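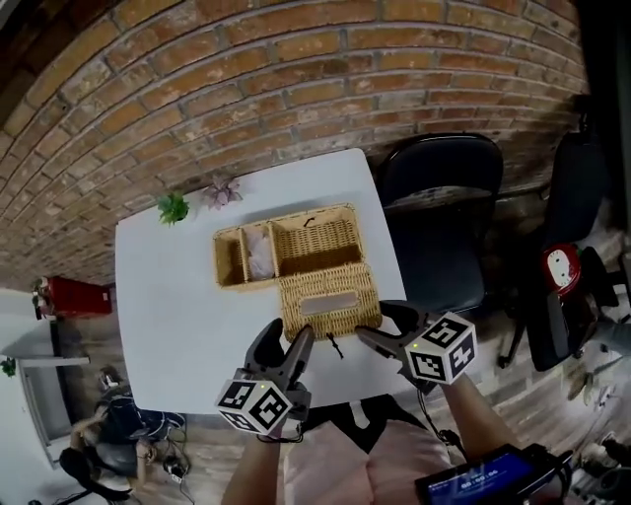

Gudeo adds woven desk basket with tissue slot to its home range

Home goods maker Gudeo has added a compartmented wicker basket to its storage line, the company announced on 25 July 2024. The basket is sold under the Galli name and is meant for desks, side tables and small dining tables where tissues, remotes and pens tend to pile up.

The Galli is a woven box in a natural straw color with a narrow compartment at the left, a middle section and a wider compartment on the right. A hinged wicker lid folds forward to open the box. The lid has a rectangular slot in its center so that tissues can be pulled through while it is closed, and a small tie hangs from its front edge.

Gudeo said the basket takes loose tissues or a folded stack without the cardboard carton. The narrow compartment is intended for pens, nail files or a pair of reading glasses. The wide one will hold two remote controls side by side, or a phone and a charger.

The company has sold baskets for several years through its own store in Climier and through a small group of independent shops. Most of those were open trays or laundry hampers. A lidded tissue box was the item customers asked for most often in a survey the company ran last October, which drew 446 replies. Many of the people who answered said they already owned a tissue cover but wanted one that could hold other things as well.

A first batch of 1,000 baskets was made for the Climier store and sold out before the wider release. Gudeo has ordered 3,004 more for the second run, including a handful set aside as replacements for damaged orders. Shops that stock the range are expected to receive their shipments over the next few weeks.

The Galli comes in one size and one color for now. A darker version was tried during development and dropped when the dye came out unevenly from one piece to the next. Gudeo said it may return to the idea next year with a different supplier.

Care instructions are short. The basket should be dusted with a soft brush or wiped with a barely damp cloth and left open to dry. It should not be soaked, and the company advises keeping it off bathroom shelves that get splashed. Direct sun will lighten the weave over time. The hinge needs no oil, but the lid should be lifted from the middle of its front edge and not pulled by the tie.

Stores carrying the basket include Eno, the gift and stationery shop across the square from Gudeo's own. Eno has also taken the open trays from the same range and plans to show them together near its front counter, along with small artificial plants and other tabletop pieces.

Baskets bought directly from Gudeo can be returned unused within 30 days. The company does not sell the lid separately, and a basket with a broken hinge has to be brought in or mailed back whole for repair. Online orders are limited to 2 per customer until the second run is fully in stock.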